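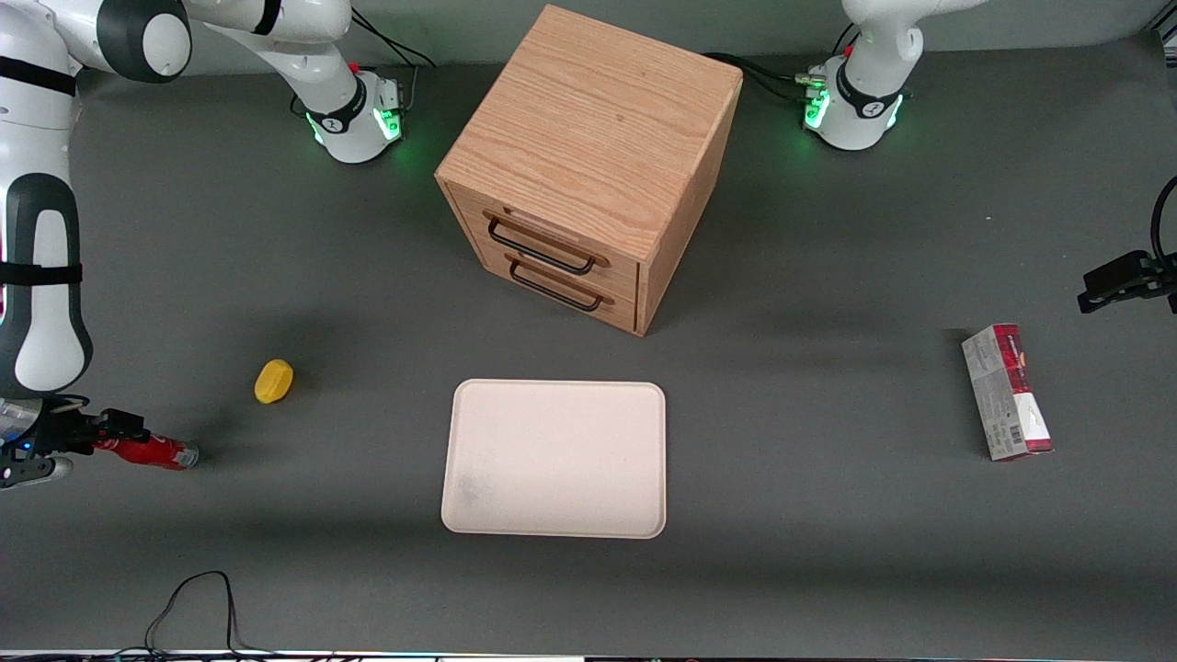

FREQUENTLY ASKED QUESTIONS: RECORDING SESSIONS

Print
E-mail

What is a recording session?

An operator guides a pair of robot arms through a short household job while the joint positions and camera views are saved. One run from start to finish is called an episode. The episodes from Dinasham go to the Brellow training group, who use them to teach a model to do the same jobs without an operator.

What jobs are being recorded at the moment?

The tabletop set. It uses a two-drawer wooden cabinet, a pink tray and a few small items, such as a red can or a cardboard box. Your job card tells you which item to pick up, which arm to use and where the item has to finish. Some cards use one arm only. The other arm should stay clear of the table surface until the episode is saved.

How many episodes do you have?

As of 12 Jul 2025 we had recorded 2,724 tabletop episodes, of which 2,409 passed review. The target for this round is 2,660 passed. Recording will continue until we reach it, or until December, whichever comes first.

Do the items have to go in the same spot each time?

No. Please move them between episodes. Turn the cabinet a little, swap the can and the box, lay things down or stand them up. If every episode starts from the same layout, the model learns the layout and does poorly when something shifts. The exception is any card marked FIXED, where you follow the printed positions.

I fumbled a grasp. Should I start over?

Keep going if you can recover within a few seconds. A missed grasp followed by a good one is useful to us, and we label it as a recovery. Stop and discard if an item leaves the table, if an arm bumps the cabinet hard enough to move it, or if you lose track of which card you are on.

What does the reviewer look for?

That the item ended where the card says, that the drawers are in the right state, and that no hands are in view between the start and end tones. Long pauses are trimmed by the Hostness software, so you don't need to worry about those. Misaki Tsuchiya does the second check on anything the first reviewer has flagged.

How long is a shift?

Two hours at the controls with a break in the middle. New operators do seven practice episodes first — these are not kept.

Can I get a copy of the data?

Not yet. A smaller set, called Ghumman, is being prepared for outside labs and will have its own request form. Operators can ask at the desk to watch their own episodes at any time.

Print
E-mail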